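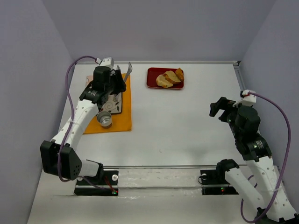 We've had the Zorkuvero two-arm bench kit on loan for long enough now to have opinions about it, and as several of you wrote in after the last issue asking whether it's worth the money, I thought I'd give it a proper airing in this one. The short version is that I like it very much, with a couple of grumbles that I'll come to. Laying the table has been my favourite test by a long way — a silver fork in the left gripper, a patterned plate on an orange cloth, and the bread on its red tray over towards the back — and it asks a good deal more of a machine than shifting wooden blocks from one side to the other. A fork is thin and shiny and awkward to hold at any useful angle, and bread is soft and never quite the same shape twice.

Now, what do you get? The full kit comes to 2,000 euros before delivery, and for that you have both arms, the two base plates, the grippers, the camera mounts and a printed manual which somebody has obviously taken trouble over. There's also a single-arm version at 1,353 euros, and I did wonder whether to recommend that one to the smaller clubs among you. On balance I wouldn't. You save a fair bit at the start, but the second arm bought later costs more than the difference, and most of the pleasure (for me, anyway) has been in the jobs where one arm has to keep out of the other's way.

Putting it together took me a long afternoon and a bit of the evening. The manual runs to 18 steps and I only went wrong at the ninth, where the drawing shows the elbow joint from behind and the text talks about it from the front. Do read that page twice. I had the whole thing bolted up very neatly and very much the wrong way round, and had to take it apart again before supper. Everything you need is in the box apart from a decent screwdriver, so have one of your own handy, as the little folding one they supply is best left for the toy cupboard.

The software is where I expected to come unstuck. It's happiest on a Unix sort of machine, and there's a good deal of typing things into a terminal window during the first hour, but once you're past that you get a plain, rather old-fashioned control panel that does what it says. You can move each joint with a slider, save a position, give it a name and string the names together into a routine. My first routine had 463 lines in it by the time I'd finished fiddling, and I daresay one of our younger members could do the same job in a tenth of that! Still, it was all my own work and I was ridiculously pleased with it.

On to the grumbles. The cables want thinking about before you do anything else. If you tie them down too closely the wrist tugs at them when it turns, and if you leave them too free they wander into things, so leave yourself a generous loop and check it through the full range of movement. I'd also like a softer set of gripper pads, as the ones in the box are fine for cutlery and cups but a bit firm for anything you were hoping to eat afterwards. Zorkuvero tell me a softer pair is planned for December. I'd have liked them included at this price, but there we are.

Help, when I needed it, was very good. I wrote to them late one evening about a joint that was humming to itself and had a friendly, sensible answer by 10 o'clock the next morning, with a drawing attached. The humming was a loose bolt, and it was one I'd put in myself.

For those of you who'd like to see one before spending anything, the Grigaitė workshop in Tetitz has a kit set up and is happy for members to come and try it, as long as you ring ahead and bring your own laptop. They also offer a building service, where they'll assemble and test the arms for you and then spend a couple of hours showing you the control panel. I haven't used that myself, but two of our members have and they both came home very cheerful.

I've got the kit until the end of the loan period and there's still a bit of room on my list of jobs to try, so do send in your suggestions. Buttering is already on there. Please, no more requests for soup — I've had quite enough of those, and I've only the one tea towel left.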